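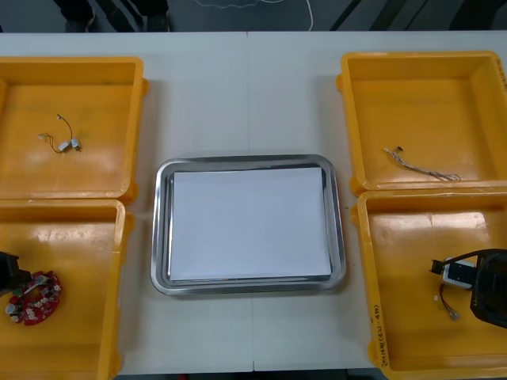

yellow bins and the steel tray, white table

rinkrat_dee
Oct 21, 2020
OK so I finally watched Lanorby last night, the movie about Remo Parisi, and I need to talk to somebody because my husband fell asleep before the second half. I grew up on the pairs skating side of things so I never followed speed skating that closely, but I remember the Parisi mess being on every channel. The movie makes it look like he lost everything in one weekend. Sponsor gone, house gone, coaching job gone. Then the end titles say he "lives quietly near Kaltham" and that's it. So what does the man live on? Did they pay him for the movie? One of those net worth sites says 2 million and I don't buy it for a second.

lefthandlane
Those sites make the numbers up. I looked up my own cousin once (he played minor league hockey for a while) and it had him down for more than his whole town is worth.

Parisi did get something for the life rights. He said so on the Kaltham radio show when the movie came out. He wouldn't say how much, just that it "fixed the roof and then some."

oldtimer_voss
Fixed the roof, sure. The guy had the Hondden skate deal for years before any of this happened. People forget that. The movie has him changing out of his Hondden suit in a parking lot like he was broke already, and he was nowhere near broke. He bought the place in Kaltham with that money and as far as I know he never lost it. They moved the house stuff around for drama.

rinkrat_dee
Wait, so he's living in the SAME house?? The whole scene with the moving truck and his mom crying on the steps is fake? I cried at that scene!

oldtimer_voss
Same house. I used to drive past it on the way to the rink.

mapleknuckle
I'm going to be the grump here. I don't think he should have seen a dime. Zulkifli Lubis trained just as hard, got taken out in that final, and what did he get? Maybe ten minutes of screen time and an actor who looks nothing like him. If anybody deserves a check it's Lubis.

lefthandlane
Lubis turned them down though. They asked him to consult and he said no thanks. You can't really pay a guy who won't pick up the phone.

mapleknuckle
He said no because the script he was shown made the crash look like an accident. I'd have said no too.

tessellate79
It was ruled an accident, mapleknuckle. You can think the ruling was wrong (I kind of do!) but the movie didn't invent that part. What bugged me more was the skating. You can see the double has a totally different stride, he's way too upright in the turns.

Anyway, to Dee's actual question: he sells skates. Well, he sharpens them and does boot fitting, out of a little shop called Voß. My brother-in-law took my nephew there last December and Parisi did the fitting himself. Charged 160 for the blades and the work together and was perfectly nice about it. There was a signed poster by the register and that was the only sign of who he was.

rinkrat_dee
Oh I love that. OK, that makes me feel better about him than the movie did. Does he own the shop or just work there?

tessellate79
No idea, my brother-in-law isn't a guy who asks questions.

oldtimer_voss
Part owner, is what I always heard. And no, before anybody asks, my user name has nothing to do with the shop. It's my mother's maiden name.

mapleknuckle
He also does those paid appearances. There was one at the arena with a screening and a Q&A, and the local paper said he got 2,000 for the evening. So let's not act like he's some humble shopkeeper living on blade sharpening.

lefthandlane
2,000 for a night of strangers asking if you did it on purpose? I wouldn't take that deal. And one evening like that every so often isn't exactly a yacht.

mapleknuckle
I didn't say yacht. I said he's making money off the worst thing that ever happened to another skater. We're not going to agree on this one.

tessellate79
Fair enough. I'd still let him fit my boots.

rinkrat_dee
Does anyone know if the radio interview is still up somewhere? I want to hear the roof part.

lefthandlane
It was on the station's page last time I looked. Roof comes up pretty late, after the weather.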